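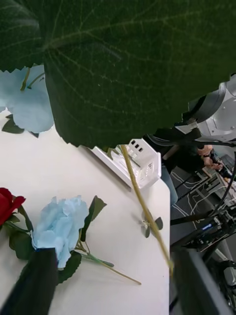 The new handling rules went up on the wall at Hudell on Monday, all 33 of them, in a font size that suggests somebody was charged by the sheet. Rule 8 is the one people have been asking me about. It says that before a cell is logged as ready, the wrist camera must have a clear view of the work area with an item in the gripper. The old version said "with the gripper open," which every cell passed, every time, for months. Then we moved on to artificial flowers. A leaf wide enough to stretch right across the top of the view, with its long stem running down toward the fingers, leaves the camera a bit of white table, a couple of blue blooms and not much else to work with. The open-gripper check would have given that a green tick.

Kenza Slaoui rewrote the rule and would like it known that her first draft was one sentence long. It grew during review. It now covers which item to test with (the widest one in the batch, and please stop picking the rose), where to hold it (by the stem, low down), and what to do if the view is blocked (turn the wrist, check again, write down the angle). There is also a paragraph about cables, which was supposed to be rule 9 and got lost on the way.

Rule 14 is the other one with teeth. Anyone standing within reach of an arm has to be named on the run sheet. "Me" is not a name. Neither is "the usual," which appeared on over 30 sheets last November and was, as far as Ayman Gaber could work out, at least four different people.

Ayman has also asked me to pass on that floor cables get checked at the start of each shift, by looking at them. Signing the box from the break room does not count, however good your memory of the floor may be.

The Posa cells switch to the new rules first and the Grurier cells follow once their run sheets have been reprinted. We ordered 800 of the old ones in a moment of confidence, so scrap paper is available by the door. Comments on the wording go to Kenza. Comments on the font can come to me.

Filed under: Shop Floor / Rules & Good Practice

Hudell Staff Newsletter | May 17, 2021 | Contact the editor | Back to top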